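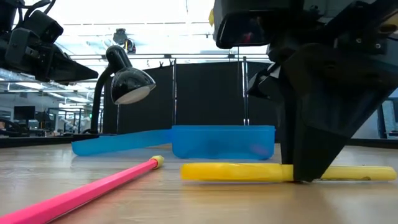 How do I get paint to stick to beech dowels?

Asked by Birdie Yazzie, Oct 26, 2026

Hi all, I'm making a set of garden game sticks for my nephew's birthday and I'm losing the will with the paint. They're plain beech, 34 cm long, and I gave them two coats of ordinary emulsion tester pot (it was what I had in, don't shout). It looked lovely for a day and then it started coming off in little flakes wherever they knocked together. Do I need to strip the lot and start again? And is there anything I can put on top that's safe if a toddler gets hold of one? I've got 13 done so far and would really rather not bin them.

3 answers

Delphine Thibodeaux
Oh I feel your pain, I did exactly this with some skittles! Emulsion on bare beech just sits there, the wood is so tight it has nothing to grip. You don't need to strip right back. Sand off whatever's loose with 120 grit, go over the rest until it's dull, wipe it with a damp cloth and leave it overnight. Then a thin coat of water-based primer, and your colour on top in two thin coats (thin! I always get impatient and regret it). For the colour I'd look for a tin marked as meeting the toy safety standard, EN 71-3. Same goes for varnish if you use one. And leave them a good week or two before anyone plays with them, because paint feels dry long before it's properly hard.
Dry them standing up in a block of wood with holes drilled in it, otherwise you get a flat sticky line down one side.

Tobias Calloway
just use spray paint, done in ten minutes

Hipólito Acuña
Wouldn't go with spray for a toddler unless the can says it's toy safe, plenty don't. Agree with Delphine on the sanding. One thing to add, round the ends over a bit before you prime. Paint always goes first on a sharp edge, and I bet that's where most of your flakes are. I used dye on my last lot with oil over the top and it can't flake at all, but the colours do come out softer, so it depends how bright you want them.

Comment from Birdie Yazzie: It IS the ends! Off to buy sandpaper, thank you both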